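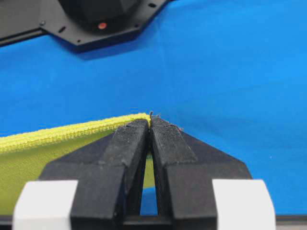

4. Cleaning and descaling the steam station

This section covers routine care of the Jarano steam station: the outer casing, the soleplate, the water tank and the boiler. For daily use, see section 3. For fault lights, see section 6.

CAUTION: Switch off at the unit, unplug from the wall and leave the station to cool fully before starting any procedure in this section. The boiler holds hot water under pressure after use. Never open the drain cap while the pressure light is on.

4.1 Casing and hose

1. Wipe the casing with a soft microfibre cloth, slightly damp. Do not spray water directly on to the control panel.
2. Wipe the steam hose from the base towards the iron. Check for cracks and flattened sections as you go.
3. Dry the panel and the plug with a second cloth.

NOTE: Do not use solvents, bleach or scouring cream. These dull the casing and can lift the printed markings on the dial.

4.2 Soleplate

1. Stand the iron on its heel.
2. Rub the cold soleplate with a cloth wrung out in warm water and a little washing-up liquid.
3. Remove residue from the steam holes with a wooden cocktail stick. Metal pins scratch the coating and must not be used.
4. Go over the soleplate again with plain water and dry it.
5. At next use, iron an old piece of cotton with the steam on before ironing clothes.

For melted synthetic fibres, set the dial to its lowest position, let the iron warm up and draw it across a thick, dry cotton towel until the fibres come away. Repeat if needed. Do not scrape.

4.3 Water tank

1. Lift the tank by its rear handle and pull it straight out.
2. Empty it and rinse twice with cold tap water.
3. Remove the filter at the outlet and hold it under the tap.
4. Refit the filter with the tab facing upwards, then slide the tank back until it clicks.

Empty the tank if the station will not be used for more than 24 hours. Standing water leaves a line of scale at the level of the outlet, which in time stops the valve from seating.

4.4 Boiler

Descale when the SCALE light comes on. In hard water areas, set the hardness selector to H during first set-up (see section 2), otherwise the light will come on too late.

1. Place the station at the edge of a sink with the drain cap over the bowl.
2. Turn the drain cap anticlockwise with the key supplied — a coin will also fit, but may mark the cap.
3. Tilt the station and let the boiler empty completely.
4. Stand the station on its side and pour in 500 ml of cold tap water through the drain opening. Use the funnel.
5. Rock the station gently, then empty it into the sink.
6. Repeat steps 4 and 5 until the water runs clear and free of white flakes.
7. Refit the cap and tighten by hand until the seal meets the body. Finish with a quarter turn of the key.
8. Refill the tank, switch on and hold the RESET button until the SCALE light goes out.

CAUTION: Do not put vinegar, citric acid or any descaling product in the boiler. The seal will be damaged and the guarantee will not apply. The Trarico sachets sold for kettles are not suitable for this model.

If the cap drips after refitting, let the station cool, remove the cap and check that the seal lies flat in its groove. A worn seal must be replaced. Order part 22 from the parts list.

4.5 Storage

Store the station upright and empty, with the hose coiled loosely in its clip. Do not wind the mains lead round the iron. Keep it in a dry place free from frost.

Related sections
2. First set-up and water hardness
3. Ironing with steam
5. Replacing the hose clip and filter
6. Fault lights
Parts list

Search this manual Enter a word or part number Go

Manual text: Silvia Ondrejka | © Jarano Home Appliances | Contact | Back to top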